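Balls, cups and two patient arms: news from the Kundivley bench

Those of you who came to the June open morning will remember Nabila Subramaniam promising that the two-arm work would get harder before it got easier, and she was quite right! The question she and Oanh Vương have been chewing over is a simple one to ask: if one arm steadies a thing and the other does the fiddly part, can both be taught from the same set of recordings?

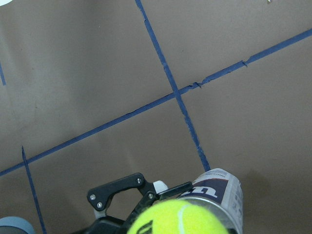

Their method, which we have all started calling Fludau (after the village where Oanh had the idea, on a very long walk), lets each arm learn from its own close-up view as well as a shared one from higher up. The training set came to 1,000 recordings, and Nghĩa La checked every single one, bless him. 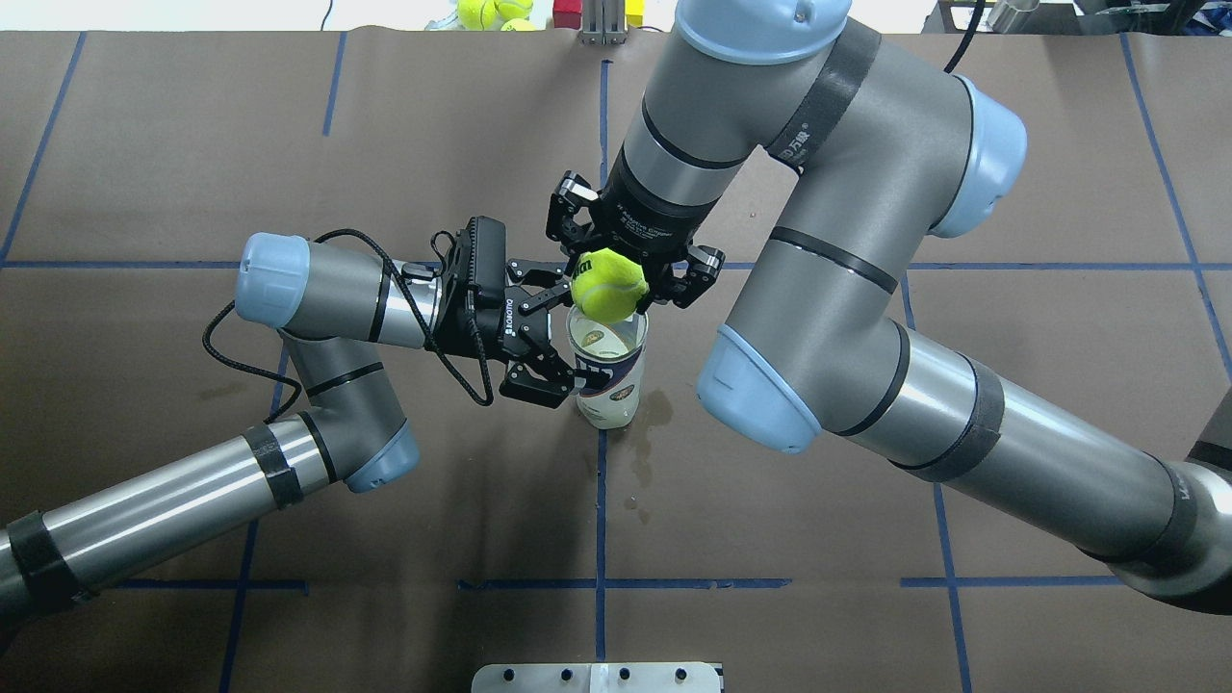

One gripper on the cup, the other bringing the ball in over the rim.

On the latest run of 103 trials, the new version missed 28 fewer than the old one did, and we are really very pleased with that.

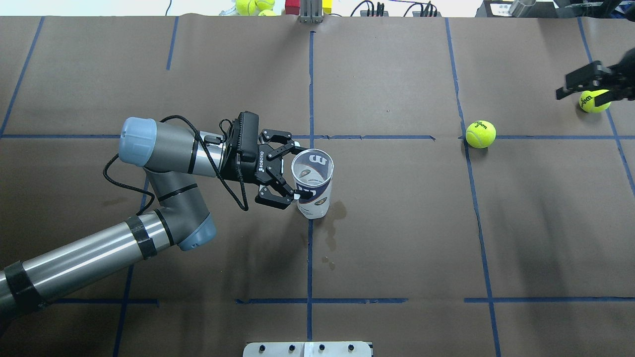
Most of what still goes wrong comes down to timing, with one arm letting go a moment too soon, and Ánh Khúc would dearly love to hear from anybody who has met the same trouble with cups or anything else light and tippy.

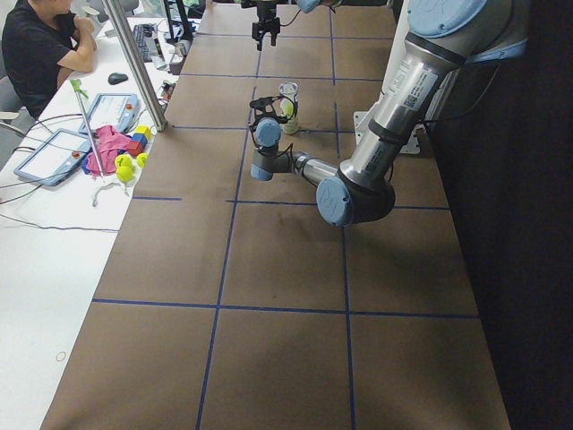 The taped table from the side, with a ball in the clear cup.

Melquiades Figueroa is writing it all up, and drafts are on the shared drive for anyone who fancies a read.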